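Drunetti Twin Bench: two arms, one black box, and a long wait for the salad

Bench robots, two-arm class. Tested over 4 weeks on loan from the Vinport showroom.

The Drunetti Twin Bench arrives in four crates and a mood of great optimism. The brochure shows it tidying a kitchen counter in what I can only assume is Denmark. My own kitchen counter was ruled out early, on the grounds that the thing weighs as much as a piano and wants a table of its own, so it went into the back half of the workshop and stayed there until the truck came for it.

What you get for your money is a pair of arms, a black table, a frame, a set of curtains and the control software, called Omthorpe. You also get a paper manual, nicely printed, that was written for the previous model. The downloadable one is right. I found this out on the second evening, after wiring the left arm the way the paper one told me to.

Assembly took me two evenings. The frame goes together well and the brackets line up, a thing I don't take for granted at any price. The curtains are the fiddly part. They hang on hooks that were plainly chosen by someone who had never hung a curtain, and I dropped enough of them that I started keeping a magnet on a string. Once up, though, they do their job. Daylight stays out, the dog stays out, and Omthorpe stops complaining about reflections every time a cloud moves.

The arms come already calibrated, or so the sticker says. I ran the calibration anyway and it made a small correction to the right one and none to the left. It takes 10 minutes and makes a noise like a polite photocopier.

For the kitchen tests I set out the sort of clutter the brochure likes: a cutting board, peppers, a kettle, a bowl, a plate on a tray. I put the iron out as well. Drunetti promises "any household counter," and mine has had an iron on it before.
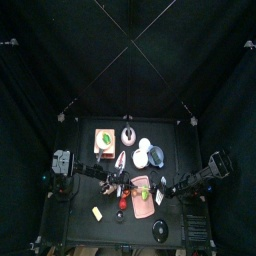
Page last changed: 2019-09-07

The first job I gave it was getting a red pepper to the cutting board. This is the demo everyone runs and the Twin Bench is good at it, in the way a very careful teenager is good at parallel parking. The arm approaches. It thinks. It backs off a little and approaches again. Then it picks up the pepper with real delicacy and puts it down where you asked, and you notice that your coffee has gone cold.

Over 100 tries with firm vegetables it dropped 4, and none of those left the table. Soft things are another matter. Anything leafy gets pinched by one edge and carried at arm's length like something the cat brought in. I never did get a whole serving of salad onto a plate in one trip, and after a while I stopped asking.

The kettle was better than I had feared. The grippers close squarely around a handle and hold on, at least with the kettle empty. I didn't try it full. The manual (the right one) is firm on this subject and I am fond of my electronics.

Flat objects are the weak spot. A sheet of card lying on the tabletop might as well be painted there. The fingers slide over it, stop, and Omthorpe reports "object secured" with total confidence. It would be funny if the next step in the program didn't then go ahead and deliver the nothing, with great care, to the far side of the table.

Where the Twin Bench earns its keep is in using both arms at once. They share a work area without clouting each other, even when I wrote programs that more or less invited them to. One will stop short and wait while the other clears out. I have worked with people who couldn't manage that. The older Dalgleish bench, my usual point of comparison, needs a dividing line down the middle and sulks if either arm crosses it.

Dalgleish does win on speed, and on noise, and its software opens before you have forgotten why you clicked on it. Omthorpe is slow to start and quick to log you out. An update in May is supposed to have fixed the logging out. I was running that update.

Support was decent. I wrote in twice, once with a real problem and once having not plugged something in, and got the same patient tone both times. Spare finger pads are sold in pairs and wear faster than they should. Buy extra with the first order, as the shipping costs more than the pads.

Drunetti quotes a life of 1000 hours between services. I didn't get anywhere near that, so I can't tell you if it holds.

Good: gentle grip, two arms that get along, solid frame, curtains that work
Less good: slow, helpless with paper, wrong manual in the box, those hooks
Who should buy it: teaching labs and small test shops with floor space to spare
Who shouldn't: anyone hoping for dinner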